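Filed under: Guides, Mobile robots, Testing and sign-off

How to Sign Off a Home Robot in Simulation (and When to Refuse)
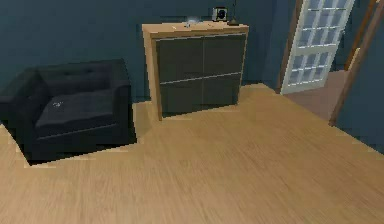
Heike Mühlbauer wrote back after the first draft of this guide that a thousand clean runs in a simulator should be enough for anybody, and that asking for more was paperwork dressed up as safety. I have heard that from better-funded people than either of us. I still disagree, and the steps below are my long answer.

This is for small teams who test navigation in simulated apartments before they let a machine loose in a real one. It assumes you have a simulator, a planner and somebody leaning on you for a date.

1. Write the pass rule before you run anything

Put it in a plain text file, date it, and have a second person read it. Ours at Bredberg says what counts as a contact, what counts as a stop, and how long the robot may sit still before we call it stuck. If you write the rule after looking at the results, you will write a rule that fits the results. I've done it myself and I didn't notice until Manaia Ashby laid my two versions side by side.

Be careful with the word "contact." Many simulators report one only when two collision shapes touch, and the collision shape is often much simpler than the thing you see on the screen.

2. Audit the rooms

Open each room and turn on the collision view. Go around the furniture. An armchair with a padded back and arms may be a single box underneath, seat and all. That can be fine for a floor robot. It is no good at all if you plan to have an arm set something on the cushion.

Then look at what is on the floor. A lot of stock rooms look like the one at the top of this page, a wide stretch of bare wood with the furniture back along the walls and a door standing open. I like rooms like that for a first check of the planner. I don't accept them as evidence that a robot can cope with a home. Mine has a rug with one corner that curls and a charger cable I keep meaning to move.

3. Treat doorways as their own test

Doors get lumped in with walls, and they shouldn't be. For each doorway, record:

- the clear width with the door fully open
- the clear width with the door half open
- whether the floor changes height where it changes color
- whether the door is fixed in place or can swing

The third one catches people. Two rooms can have different flooring and still be one perfectly flat plane in the simulator. In our Birach set, 11 doorways had a visible change of floor and every one of them was flat. The robot had crossed all of them without trouble, which told us nothing about thresholds.

Glass-paned doors need a separate look. Ask how your simulated depth sensor treats the panes. If it sees them as solid and your real sensor sees through them, your results on that door are worthless and should be struck from the total — I mean struck, with a line in the report saying so.

4. Break the rooms on purpose

Take each room and make bad copies of it. Shift a chair. Close the door most of the way. Drop something low and dark next to something else that is dark. Change the lighting too, if your robot uses cameras. Even light with soft shadows is kind to a vision system, and an evening with one lamp on isn't.

We make five bad copies per room. Jörg Fröhlich wants ten. I have no strong argument against ten except the electricity bill.

5. Report failures by kind

"1,000 runs, 98 percent passed" is a sentence for a slide. A reviewer needs to know whether the failures were all at one doorway or scattered all over the place. List them by room and by type, and keep the logs for every failed run. Keep a handful of passing logs as well and replay them at normal speed. On the Rothe project we found passes where the robot had brushed along a cabinet for the whole length of it, just under our contact threshold.

6. Decide what the simulation is allowed to prove

I let ours prove that the planner doesn't crash, that the stop command works in software, and that nothing got worse since last month. I don't let it prove stopping distance. Wheel slip on a simulated wood floor is a number that somebody typed in. Ask who typed it and where they got it. If the answer is "it was the default," stopping distance gets measured on a real floor with a tape.

7. Refuse in writing

If the rule in step 1 isn't met, say no, and send it by email. Name the step that failed and the test that would change your mind. Don't offer a partial pass. We gave one in June for the Jundau demo, with a note that it covered empty floors only, and the note was gone by the time the slides were shown.

Heike has read this version too. She accepts steps 3 and 5, thinks step 4 is overkill, and is still holding out on the thousand runs.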